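Skoscombe Allotments and Gardens Association
Minutes of the July meeting

2023-07-18
Minutes taken by Genji Sugawara

The meeting was held in the small room of the Skoscombe hall. It was opened at half past seven by the chair. There were 17 members in the room. Apologies were received from the members of plots 7 and 31, and from the schools officer, who sent her report in writing.

1. Minutes of the last meeting

The minutes of the May meeting were read and accepted with two corrections. In item 4, "the lower gate" should read "the lane gate". In item 6, the new member's plot is number 22 and not number 12. The secretary asks pardon for both mistakes. The corrected copy is now on the notice board.

2. Matters arising

The lane gate. The hinge was repaired in June by the member from plot 9. The gate closes well now but the padlock is still stiff in the morning. It was agreed to buy graphite powder for it. Oil was proposed also, but two members said that oil collects the dust from the lane.

The glass behind plot 14. All the broken panes were taken away. The wooden frames are still there, and any member who wants them for a cold frame may take them before the end of August. After this date they will go to the tip.

The wasps. The nest in the compost bay was not disturbed. Members are asked again to use the second bay only.

3. Water

This item took the longest part of the evening.

The reading of the meter at the end of June shows that we used 152 cubic metres in the quarter. The chair reminded the meeting that the water is the biggest expense of the association and that it is paid from the rents. In May the tap near plot 18 was found running at night. It is not known for how long.

The quotation from Hsieh for the new pipe between the upper tank and the lower tank has arrived. It includes the digging but not the repair of the path. Several members found that the path is the more difficult part of the work, as it was laid with bricks in a pattern and the bricks are old. The secretary was asked to write to Hsieh and ask for a second price with the path included. A member suggested that we could lift the bricks ourselves one weekend and put them back after. There was some support for this, but the members who laid the path last time did not wish to do it again.

It was discussed if hosepipes should be stopped during August. Opinions were divided. The members of the upper plots said that they cannot carry cans up the slope every evening. The members of the lower plots said that when three hoses are open above, nothing comes out below. After a long discussion the following was agreed:

Hoses may be used before nine in the morning and after seven in the evening.
No hose may be left without a person holding it.
The upper plots use the hose on even dates and the lower plots on odd dates.
Watering cans may be used at any time.

The vote was 11 in favour and 4 against, and two members did not vote. The rule begins on the first of August and will be looked at again in September.

4. Rents and waiting list

The rents for the next year stay the same. The deposit for a gate key goes up to 50 pence more than the present one, to cover the price of cutting. One member asked why the keys cannot be copied in the market, where it is cheaper. The chair answered that the market copies did not turn in the padlock last year.

Plot 26 has not been worked since the winter. Two letters were sent and there was no reply. By rule 7 the plot may be offered again after a third letter. The third letter will be sent this week. There was a question if the rhubarb on this plot may be picked by others. The answer is no.

Two people were added to the waiting list. The list will be put on the board with initials only, as somebody on it had asked for this.

5. Seed and compost order

The joint order will go to Ploltico as in other years. The delivery last autumn was late, and the broad beans were of a different variety from the one ordered. The member from plot 3 telephoned them and they have promised a credit on the next order. The secretary will check that the credit is really on the invoice before it is paid.

It was proposed to try the Hileo compost without peat. Three members have used it in their greenhouses this spring. Two were content. The third found that it dries quickly on the top and stays heavy underneath, and that her tomatoes did not grow until she mixed in sand. It was agreed to order a small quantity, and to keep the usual compost for the rest.

Order forms must be in the box in the shed by the last day of August. Please write the quantity clearly. Last year a number one was read as a seven, and one member received a great many leeks.

6. Break

The meeting was stopped for ten minutes for tea and snacks. The kettle of the hall is working again. Members who take the tea towels home to wash are asked to bring them back.
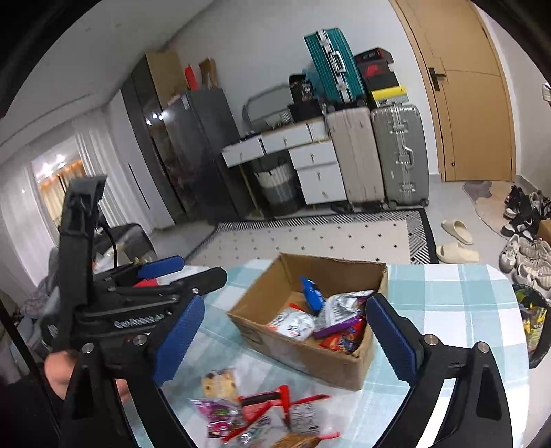

7. Summer show

The show will be in the large room of the hall on the first Saturday of September. The classes are the same as last year, with these changes. The class for three onions is divided in two, dressed and undressed, after the complaint of last year. The class for the longest runner bean is open to children also. The jam class will accept jars with any lid, but without a label from a shop.

There was a discussion about the judge. The judge of last year is not free. The chair will ask the society in the next village if they can send someone. It was felt that the judge should not be a member, or a relation of one.

Entries must be on the tables by ten in the morning. Nothing may be taken away before four, even if it has won no prize.

8. Bonfires

A neighbour in the lane has complained of smoke in the afternoon when her washing was out. Members are reminded that there are no bonfires between April and October. The secretary will write to the neighbour and thank her for telling us.

9. Any other business

The member from plot 19 has lost a pair of secateurs with a red handle. If found, please leave them in the shed.

The lock of the shed sticks in wet weather. To be looked at together with the gate.

A member asked if ducks are permitted. The rules speak only of hens and rabbits. The chair will read the lease and give the answer in September.

The meeting was closed at twenty past nine. The next meeting is in September, in the same room, and the date will be put on the board.

Recent items
Minutes of the May meeting (corrected)
Show classes and entry form
Hose rules for August
Seed and compost order form
How to join the waiting list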